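Saron: dual-arm furniture assembly
Progress report to Momden, second reporting period
Prepared by Torunn Hovland, Stultudville site

1. Status

Work package 2 (leg insertion) is behind plan. Work package 3 (full table, four legs, no operator contact) has not started. The delay is the result of one fault, described in section 2, which stopped all powered work on the cell for most of May. The cell is running again at reduced speed. Spending is within the approved budget for the period, and no additional funds are requested.

The insertion target for the project remains 4,000 logged insertions across both frame types. The total at the close of this period is well short of where the plan put it, and the revised schedule in section 5 reflects that.

2. The fault

During a normal insertion run the right arm went into a protective stop while holding a leg. The arm stopped correctly and held position. The gripper did not hold. Its jaws relaxed over the next second or so, the leg tipped out, struck the edge of the work surface and landed on the floor on the operator side. Mpho Coetzee was standing outside the marked line at the time and was not hit. He pressed the emergency stop, isolated the cell at the wall and wrote up the event the same afternoon.

The risk assessment submitted with the original proposal states that a gripped part stays gripped through any protective stop. That statement was wrong for the cell as built. It was correct for the cell as drawn.

A second finding came out of the same log. The left arm, which was holding the frame, did not receive the stop from the right arm until 400 milliseconds later. In that interval it continued to apply its counterforce to the frame. No damage resulted, but the two arms are supposed to stop together whenever they are both in contact with the same assembly.

3. Cause

Gripper power. The right gripper had been wired to a switched output that drops when the safety relay opens. The drawing calls for the unswitched supply. The wiring was changed when the gripper was replaced last fall, and the drawing was not checked afterward. With power removed, this gripper model relies on friction in its drive to keep the jaws closed. On a light part that can be enough. On a long leg held near one end, the weight of the part works the jaws open.

We reproduced the release on the bench with a spare leg. The jaws opened every time the leg was held horizontal and never when it hung straight down, which explains why earlier stops had not shown the problem. All of them happened with the leg close to vertical.

Stop timing. The two controllers shared the stop signal over the ordinary network. Under load from camera traffic the message was queued. The hardware link between the controllers was present but had been disabled in software during commissioning and was never turned back on.

Trigger. The stop itself was legitimate. The leg had entered the socket at an angle, and the contact force passed the 200 N limit set on the right arm. The angle error came from the hand-eye calibration, which had drifted after the right wrist camera bracket was removed and refitted. The bracket has no locating pins.

4. Corrective work

Both grippers are now on the unswitched supply, and the cables are tagged at each end. The drawing has been reissued with a sign-off box for the person who does the wiring and a second box for the person who checks it.

The hardware stop link is enabled. The start-up routine reads its state and refuses to enable motion if the link is down. Measured delay between the arms is now too short for our logger to resolve.

Gripper retention under stop was tested over 400 forced stops, divided between vertical, inclined and horizontal leg positions. There were no releases. In the inclined position the leg rotated slightly in the jaws on several stops. This does not create a drop hazard but it does mean the leg must be re-localized before the motion resumes, and the recovery program has been changed to do so.

The insertion force limit has been lowered while the calibration is confirmed. Lower force means more failed insertions, particularly where the socket is tight. We accept this for now.

Locating pins for the camera brackets have been ordered from Hrnčiar. Until they arrive, calibration is checked at the start of each session against a fixed target — a short procedure, but one that has to be done with both arms clear of the frame.

One item is still open. A power loss to the whole cell, as opposed to a stop, would still leave both grippers unpowered. A small backup supply would cover it. We have a quotation and would fund it from the consumables line if Momden agrees to the transfer.

5. Revised schedule

Leg insertion at full speed resumes after the pins are fitted and calibration has been stable for 40 consecutive sessions' worth of checks. We considered a shorter period and decided against it, given that the drift took several weeks to show itself last time. Reduced-speed insertions count toward the 4,000 and will continue in the meantime.

Work package 3 moves back by one reporting period. The end date of the project is unchanged, at the cost of the margin that was held in work package 4. A further stoppage of the same length could not be absorbed.

6. Current work

Operation at reduced speed uses one arm on the frame and the other on the leg. The operator line has been moved back and the floor marking repainted. Entry during powered motion requires the enabling switch, with no exceptions for short adjustments.

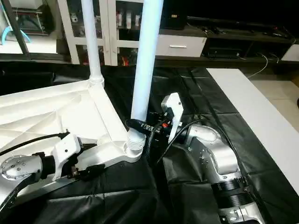
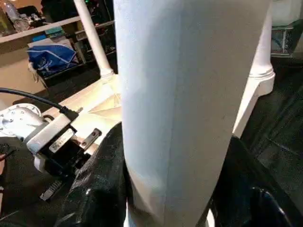 Leg handling, Saron cell. First picture: left gripper on the rim of the frame, right gripper on a leg just above its ribbed connector. Second picture: view from a camera at the gripper.

Comments (4)

R. (Momden)
Section 4, backup supply: please send the quotation and the transfer form together. I can't process one without the other.

Torunn Hovland
Both sent this morning.

reviewer2
Were the 400 forced stops all done on the right gripper? The text doesn't say, and the left one was rewired as well.

Mpho Coetzee
Right gripper only. The left holds the frame from the rim and we are setting up a separate test for it, with the frame loaded the way it is during insertion. Results will be in the next report.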